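Informe de proyecto de estudiantes
Planificación y compra del equipo para una celda de manipulación con dos manos
Autoras: Veronika Pap y Lilla Kelemen
Agosto de 2021

1. Punto de partida

El encargo que recibimos era sencillo de decir: preparar la lista de compra y el presupuesto para una segunda celda de manipulación, igual o parecida a la que ya usa el laboratorio, y justificar cada gasto. La celda nueva debe servir para las prácticas del curso siguiente, que comienzan en noviembre. El departamento nos dio un límite de 3.425 euros para todo lo que no son los brazos ni las manos, porque esos vienen de otra partida y ya estaban aprobados antes de nuestro trabajo.

Al principio pensamos que quedaba poco por hacer. Si los brazos y las manos ya están pagados, ¿qué falta? Después de leer las facturas antiguas comprendimos que falta casi todo lo demás: la mesa, los perfiles de la estructura, los cables, los fondos de tela, los objetos para manipular y las piezas de repuesto.

2. Cómo hicimos el inventario

Durante dos semanas asistimos a las sesiones de la celda existente y anotamos lo que se usaba y lo que se gastaba. No preguntamos primero a los técnicos, sino que miramos, y solo al final comparamos nuestras notas con las de ellos. La diferencia más grande estaba en las cosas baratas. Los técnicos recordaban muy bien el precio de un controlador, pero no sabían cuántas veces se había pedido tornillería el año anterior.

También vimos que los objetos de prueba merecen una línea propia en el presupuesto. Un plato o una pieza con forma de fruta cuesta poco, pero las dos manos trabajan muy cerca una de la otra y el objeto queda entre los dedos de ambas. Por eso conviene tener varios ejemplares del mismo modelo y del mismo color, para que una rotura no obligue a repetir la serie con otro distinto.

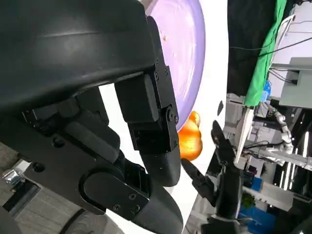
Otra observación fue el espacio. Nuestro primer plano ponía la mesa muy cerca de la estantería, y así los cables pasaban por la zona de trabajo. En la segunda versión dejamos un pasillo de 50 centímetros detrás de la estructura y añadimos canaletas a la lista. Son 31 metros de cable en total, contando la alimentación y la red.

3. Proveedores consultados

Pedimos ofertas a tres empresas. Rakeck respondió primero y ofrecía la estructura completa, cortada a medida, con un plazo de seis semanas. Pintér ofrecía los mismos perfiles sin cortar, más baratos, pero el taller de la facultad tendría que hacer los cortes y en verano trabaja con horario reducido. Denden solo vende cableado y canaletas; su oferta era clara y la aceptamos casi sin cambios.

La comparación entre Rakeck y Pintér nos llevó más tiempo de lo previsto. La diferencia era de 415 euros a favor de Pintér — una cantidad importante para nosotras — pero no incluía las escuadras ni el transporte. Cuando sumamos estas dos cosas, la ventaja quedó en menos de la mitad. Lilla prefería ahorrar ese dinero para repuestos. Yo, Veronika, prefería recibir la estructura ya lista, por miedo a llegar tarde a noviembre. Finalmente recomendamos Rakeck.

4. Riesgos del presupuesto

El riesgo principal es el plazo. Si la estructura llega tarde, no se puede montar nada encima, y las otras compras esperan en cajas. Proponemos hacer este pedido el primero, aunque los demás no estén todavía firmados.

El segundo riesgo son las puntas de los dedos. No encontramos datos fiables sobre su duración y el fabricante no quiso darnos una cifra. Hemos reservado dinero para dos juegos, pero reconocemos que es una estimación nuestra y debería revisarse después del primer trimestre.

5. Gestión de los pedidos

Todos los pedidos se registraron en Skernutance, la herramienta de compras del departamento. Nos costó aprender a usarla, sobre todo la parte de los códigos de gasto. Recomendamos al próximo grupo pedir el acceso desde el primer día. Nosotras lo pedimos en la tercera semana y dos ofertas caducaron mientras esperábamos.

6. Trabajo pendiente

Falta confirmar el color de la tela del fondo y decidir si la mesa nueva tendrá ruedas. La lista completa con precios está en el anexo A y las ofertas de los proveedores, en el anexo B.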